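Slow Water: The Canal Inns of the Kurwood Valley

Sep 24, 2025

The Kurwood Canal was dug to carry slate and grain, and for most of its working life the only travelers along it were the crews who moved the cargo. The inns that served them were plain buildings set close to the locks, with stables at the rear and a long common room facing the water. Sixteen of these houses remain. After many years of neglect, most have returned to the business for which they were built, and together they form one of the more rewarding routes open to the unhurried visitor.

The canal runs from the market town of Skarken to the old basin at Barbosa, where the slate barges once waited their turn. The full distance can be walked in a week, although many guests choose a shorter stay at the Skarken end, where the locks are closest together and the towpath is level. Bicycles are permitted throughout. Private boats may be hired by the day from the basin, and no license is required for the smaller craft.

Accommodation varies considerably from one house to the next. The Lock House at Skarken, the largest on the route, has been restored with care and offers rooms overlooking the upper gates. Its dining room keeps the original hearth and serves a short menu drawn from the surrounding farms — river trout, barley bread, and a soft white cheese made in the valley. Further along, the inns become smaller and simpler. Several have no more than two guest rooms, and evening meals must be requested before noon.

The Trudivo stretch, near the midpoint, is the quietest part of the canal. The water passes through beech woods for most of a morning's walk, and herons are common along the shallow margins. A former toll office beside the aqueduct now holds a modest museum, whose collection of 2,468 freight tickets gives a clear account of what was carried and at what price. Admission is included with any overnight stay on the route.
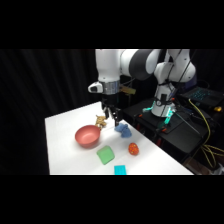 TRAVEL & LEISURE

The season opens in May, when the lock gates return to daily operation, and closes with the first hard frost. Spring visitors will find the banks in flower and the rooms comparatively easy to obtain. Late summer is busier, particularly at Barbosa, where the basin hosts a weekend market.

Rates at the smaller inns begin at $247 for a stay of two nights, with breakfast. Luggage can be sent ahead between any two houses by prior arrangement. Trains serve Skarken throughout the year, and a local bus connects Barbosa with the main line on weekdays.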